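Moving the house off one flat network
10 April 2025
Filed under: home network, VLANs

The network at home had been flat since we moved in. One subnet, one wireless name, everything on it: two laptops, the phones, a file server, a printer, a thermostat, a doorbell, and a growing set of plugs and bulbs that all wanted an outbound connection for reasons I could not verify. In December I split it up. These are my notes, tidied a little, mostly for my own use the next time I have to rebuild the router.

Hardware

The router is a Dolberg unit bought used. It handles tagged VLANs, has a usable firewall, and keeps its configuration in a text file that can be copied off and compared. The switch is a small managed Zernberg. The access point is a Kerr, which can broadcast several wireless names and attach each one to its own VLAN tag. That last feature is the one to check before buying. Plenty of cheap access points offer a guest network and nothing more, and the guest network often lives entirely inside the access point, so the router never sees it as separate.

The segments

I settled on 4. Main holds the laptops, phones and file server. Devices holds anything with a plug and no keyboard. Guest is for visitors. Management holds the web interfaces of the router, switch and access point, and can be reached from one wired port in the closet and from one laptop on Main.

I had planned 5, with the printer on its own segment. It lasted one evening. The printer now sits on Devices with a rule that lets Main open connections to it.

Each segment gets its own subnet, and the third number of the address matches the VLAN tag. This has no technical value. It makes the logs readable.

Firewall rules

The default between segments is drop. Exceptions are listed one per line, each with a comment. The current list in words:

Main may open connections to Devices. Devices may not open connections to Main. Replies to established connections are allowed in both directions.
Guest may reach the internet and the router's DNS port. It may not reach other local addresses.
Devices may reach the internet, except for the doorbell, which is limited to the address range its maker publishes.
Management may reach the internet only while I am updating firmware. The rule is there but disabled the rest of the time.

The order matters on the Dolberg. It stops at the first match, so a broad allow placed above a narrow drop cancels the drop with no warning. I made this mistake with the Guest rules and found it only by connecting a phone to Guest and loading the file server's login page. Test every rule from the side that is supposed to be blocked.

Discovery

Phones find speakers and printers by multicast, and multicast stays inside its own segment. After the split, the Furetti speaker in the kitchen disappeared from every phone in the house. It was still online and still answered a ping from Main.

The fix is a multicast DNS repeater on the router, set to listen on Main and Devices only. Leave Guest out unless you want visitors browsing your hardware. The repeater passes along the announcement and nothing else, so the firewall still has to allow the actual connection. On the Furetti this meant allowing replies from the speaker on a high port that its manual does not mention. I got the port number from the drop log.

DNS

Many of the small devices ignore the DNS server they are handed and use one that was built in at the factory. I redirect port 53 from Devices back to the router. Encrypted DNS gets past this, and I have not tried to block it. The doorbell was the busiest of the lot. With its server unreachable it made 700 lookups in an hour, all for the same name. Once the address range was allowed it went quiet.

The log file is capped at 1,000 lines, which the doorbell had nearly filled on its own. If you keep logs on the router itself, check the cap before you start blocking things, or the entry you need will be gone by the time you look. I now send mine to the file server over a single allowed port.

Passwords and wireless names

Three wireless names, one each for Main, Devices and Guest. Management has none. Devices is restricted to 2.4 GHz, which stopped the setup trouble with the bulbs, and it uses WPA2 because half the plugs will not join anything newer. Main is WPA3 only. The oldest phone in the house would not join Main at all until I removed the saved network and added it again.

Client isolation is on for Guest. I tried it on Devices and turned it off when the thermostat lost its remote sensor, which talks to it over the local network.

Order of work

If I did it again I would set up Management first, confirm that I could reach it from the wired port, and only then tag anything else. I tagged the trunk port on the switch before setting the same tags on the router, locked myself out of both, and had to reset the switch with a paper clip. I would also save the configuration after each step under a new file name. The Dolberg keeps just one previous version.

Moving the devices took longer than the rules. Each plug has to be reset, joined to the new name through its app, and renamed. A shortcut is to give the Devices segment the old wireless name and password and create a new name for Main. The plugs then move on their own, and only the laptops and phones need a new password. I thought of this after doing nine by hand.

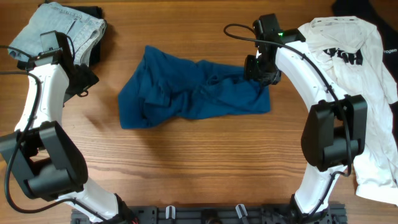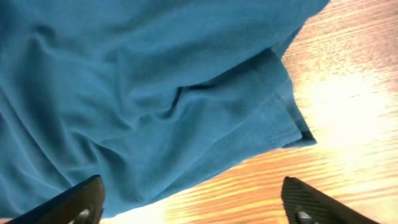

Do you need a managed switch if every device is wireless?

Only if there is a switch between the router and the access point. With the access point plugged straight into a router port that supports tagging, the router and the access point handle the VLANs between them. Put a switch in the middle and it has to carry the tags. Some unmanaged switches pass tagged frames without trouble and some do not, and the spec sheet rarely tells you which kind you have.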